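I went back to the pool! I know, I know, I've been saying I would since January, but the physical therapist finally stopped asking nicely and just handed me the schedule for the warm water class at Vostolwood. So I signed up, bought a new swimsuit (the old one had gone see-through in a place I won't discuss) and off I went.

If you've never done hydrotherapy, forget lap swimming. The water is like a bath that somebody else ran for you, and you spend most of the hour walking. Forward, backward, sideways like a crab. Then you hold on to the rail and swing your bad leg around, and my bad leg, which has been sulking since the hip surgery, loved every minute of it. I could bend it in ways I can't manage on dry land, and I got a bit teary about that behind my goggles.

The class runs 45 minutes and there's a ramp with a handrail, so no ladder, thank goodness. They also have one of those Dolta chair lifts for anyone who wants it. I used the ramp going in and the lift coming out, because by then my legs were pudding and I have no pride left.

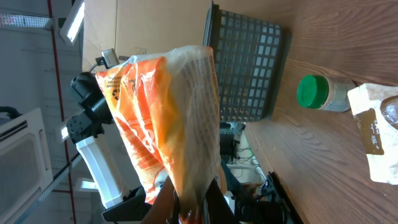
What I wasn't ready for was how hungry and sleepy I'd be afterward. I got home, ate everything, and slept through most of the afternoon with my wet hair stuck to the couch cushion. My therapist says that eases up after a few weeks and to drink more water than I think I need.

I paid for the ten-class card up front, which came to 300 dollars, and yes, I winced. My insurance covers exactly none of it. The Owusu center across town has a cheaper one, but their pool is cooler and the parking is a long hike from the door, and a long hike is what I'm trying to work up to!

Oh, and my step counter (a Wandance, the waterproof one) gave me 2,046 steps for that first class. I have no idea how it counts crab walking. I'm going again this week, and I've been promised foam noodles, so if any of you have tips for staying upright on one of those, please leave them in the comments.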